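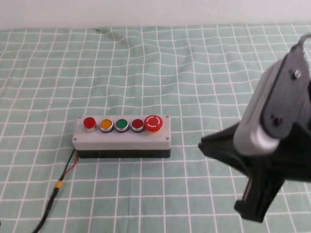 Colm Foley
Student teacher, second placement

Project report: Moving the end-of-day reading slot at Purness Elementary

Background

My placement was at Purness Elementary, on the Litport side of the river. The school has a family reading program that the staff call Lyons, after the room where it began. Parents and grandparents come in at the end of the day and read with the children in their class. When I started in August, the session ran from 2:40 until the buses were called. My project was to find out whether an earlier start would bring in more families and give the children a calmer session.

I worked with one second grade class of 22 children. Their teacher had already told me that the late slot was hard to manage. Coats were on, bags were packed, and children who rode the first bus had to leave partway through a story.

What I did

For the first part of the project I left the session as it was and kept notes. I sat at the side of the room and wrote down when each adult arrived, when reading started, and what interrupted it. I also sent home a short letter asking families which times of day they could manage. The letter went out in paper form and through the school's message system, and I got 20 replies.

For the second part, the session moved to the start of the morning, right after attendance. Families could walk in with their children and stay. We kept the same books and the same seating so that the time was the main change. The school office agreed to let adults sign in at the classroom door, which saved them a trip to the front desk and back.

I had a small budget from the Flarton Education Fund. Most of it went on picture books, with some kept back for book bins and a rug for the corner by the window.

What I found

The replies to the letter were mixed. Families who work day shifts mostly preferred the morning because they were already at the school for drop-off. Families with a baby or toddler at home were more likely to prefer the afternoon. Several grandparents said that either time would suit them as long as they knew in advance.

The morning sessions started more promptly. In the afternoon, reading was usually delayed by packing up, and my notes show announcements over the speaker in every session. There were fewer interruptions in the morning. The teacher said the children settled into math more easily afterward, although I did not measure this and can only report her view.

Attendance by adults was better in the morning, but not for every child. Two children who had regular afternoon visitors had no one in the morning. I paired them with an adult who was willing to read with a small group. One of them liked this and the other did not, and asked when his aunt would be back.

Problems

The weather made a difference that I had not planned for. On wet mornings many parents stayed in their cars at drop-off. I also changed the sign-in sheet halfway through, so the early records list only first names and are hard to match with the later ones.

The letter should have been translated before it went out. A Spanish version was sent later, and most of the replies to it came after I had written up the first results. I have included them in the total given earlier.

Next steps

The class teacher plans to keep the morning session and add an afternoon one once a month for families who cannot come early. The first grade classes have asked to see the letter and may try the same thing. I have left my notes, the revised sign-in sheet and both versions of the letter in the Lyons folder in the staff room.

Word limit for this report: 3000. The full observation notes are not included here.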